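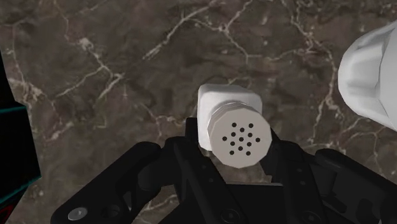
Dulura Kitchen Pack
Simulated counter chores for one robot arm with two-finger gripper
By Mockus

Product overview

Dulura Kitchen Pack is a software package for teams who want to know what their robot controller can do in a home kitchen before they buy any hardware. It contains 16 chores on a kitchen counter, a scoring tool and a set of start positions for every chore. You connect your own controller, you let it run during the night, and in the morning you read the report.

We are often asked if a machine can already tidy a kitchen. Our answer after two years of work with this package is: some parts of it, on some days. Picking up one small thing from a clear counter goes well with most controllers we have tested. Putting the same thing back upright, between a cup and a bowl, goes much worse. The pack was made so that you can see this difference in your own results.

What is tested

The chores are short and ordinary. Pick up the salt shaker when it lies on its side. Stand it up again. Move the cup without tipping it. Take a utensil by the handle. Carry the bowl to the back of the counter. Each chore can be started in easy, normal or crowded layout. In crowded layout the objects stand close together and the gripper has little space for its fingers.

The salt shaker is the chore customers write to us about most. A grip on the body can look good and still be useless for seasoning, when the cap points in the wrong direction for the next movement. For this reason we score the grasp and the final position separately. A controller that lifts the shaker and drops it later receives the points for the lift only.

Our own numbers

We publish the result of our reference controller, Hivumis, with every release. In the crowded layout we let it try the upright shaker chore 2,000 times. It finished 864 of them inside the time limit. Most of the failed runs ended at the placing, with the shaker falling over after the fingers opened. Please do not compare this number with results from the easy layout, they are different tests.

The counter

The standard kitchen has a marble counter with white veins, and the arm stands in a recess in the dark cabinet front. A cup, a white bowl and a black tray with blue edges share the counter with the things to be moved. You can change the start positions in the layout file. The change of lighting is also possible, but please keep the standard lighting when you send results to our public table.

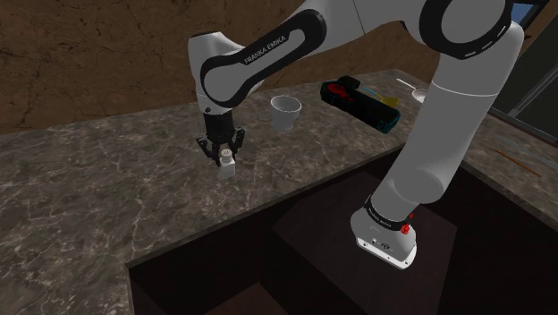 Heriberto Quintero wrote to us after his first month with the pack: I expected that grasping would be our problem, and we lost three weeks on letting go. My mother asks when the robot comes to her kitchen and I told her to keep her sponge. But the report shows me exactly at which step we fail, and before we were only guessing.

We thank him for the permission to print this.

What is not included

There is no water, no steam and no food in this version. Washing dishes and wiping are therefore not tested. Cloth is also missing. A good score in the pack does not promise the same score on a real counter, where light and friction are different, and we ask resellers not to advertise it this way.

Licenses

Single seat: one computer, all chores, one year of updates.
Lab: up to ten computers, shared report server.
Teaching: for schools and universities, reduced to 1,000 runs per month and account.

Orders and questions

For orders please write to Leidy Salazar. Technical questions go to Jairo Castaño, who answers in English and Spanish. The next release is planned for July and will add drawers and one cabinet door. Customers with a valid license receive it without extra payment.

Page last changed: 12 March 2023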